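Slow Hands at the Kitchen Counter

Cristian Echeverri has a soft spot for crockery, and he'll happily talk about it until the coffee's gone cold. His Illovmont project teaches robots from recordings of people working with hand-held grippers, one in each hand — no robot needed until much later! The library now holds 2,398 recordings, and a policy trained on it handled unfamiliar dishes in 58 of 90 tries.

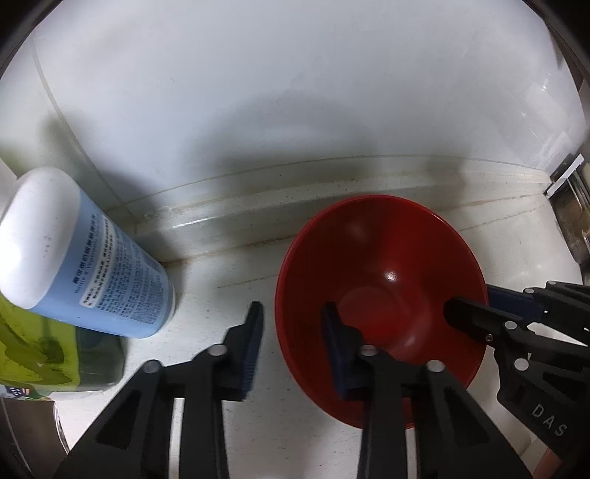
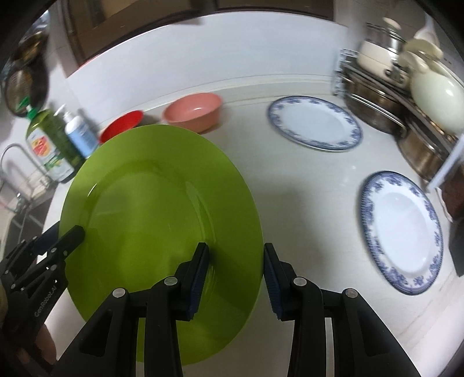
Two-gripper work at the counter: a red bowl and a green plate.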